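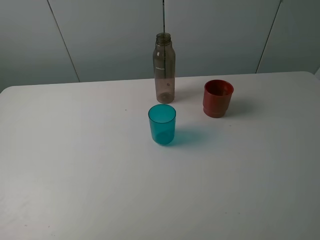 Recording Table Tasks: Workshop Tips for Demonstration Sessions
Promia Workshop Notes, compiled by Qistina Osman

Operators who record examples for a learning system are asked to read these notes before their first session. They apply to the pouring and pick-up tasks in the Hunoter set, which calls for 300 accepted examples per task.

Preparing the table

Wipe the surface with a damp cloth and dry it fully. Streaks catch the light and can be mistaken for edges by the model. Remove tools, tape and paper. Only the items named on the task sheet should remain within the camera's view.

Choose plain household items that differ in color and shape. A translucent bottle, a teal cup and a red cup make a suitable group. See-through plastic is harder for the system to locate than solid plastic, and each set should contain both. Take the cap off the bottle before recording begins and store it away from the table.

Leave enough open space between items for the fingers to close without touching a neighbor. Shift the layout by a hand's width after every accepted example. Operators tend to return items to the same spots, and the resulting records teach the system very little.

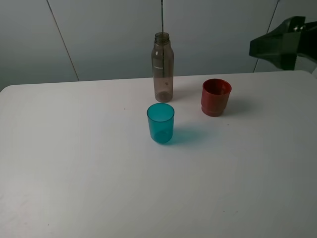
Lighting should come from one side and stay the same for the whole session. Close the blinds by 3 p.m. in September, when low sun reaches the west benches. Colored plastic throws a colored shadow. Do not try to remove it.

Guiding the arm

Approach slowly and from the side. Grip a bottle at the middle of the body, lift it just clear of the table, and pause for 2 seconds before moving on. The pause gives the system a clean marker between the lift and the next motion.

Keep failed attempts. Mark them as failed in the log and continue. Of the 855 attempts recorded at the Bevismont shop, 79 were marked as failed, and Darmawan Entili has asked that these be kept with the rest. 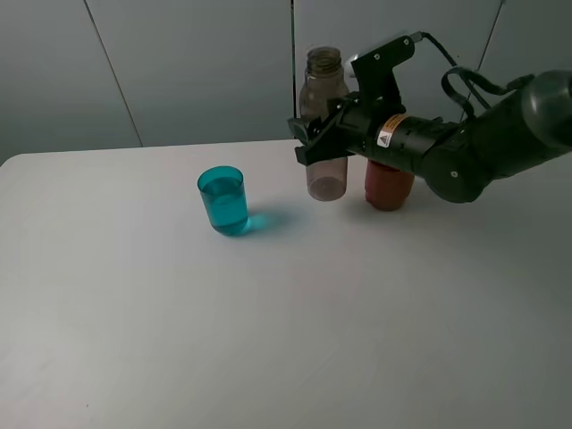 Workshop Notes, page 2

Working with liquids

Fill cups away from the arm and carry them to the table by hand. Keep a dry towel within reach. If liquid is spilled, stop the arm, cut the power at the bench switch, and dry the surface before touching any cable.

Closing a session

Return the arm to its rest position and check that the number of files matches the log. Rinse the cups and bottle in warm water without soap and let them air dry upside down. Scratched or cloudy items should be replaced in pairs, one for the bench and one for the spare shelf.

Questions about task sheets may be sent to Ningsih Siregar. Requests for replacement items go to Oddur Ingvarsson at the supply desk.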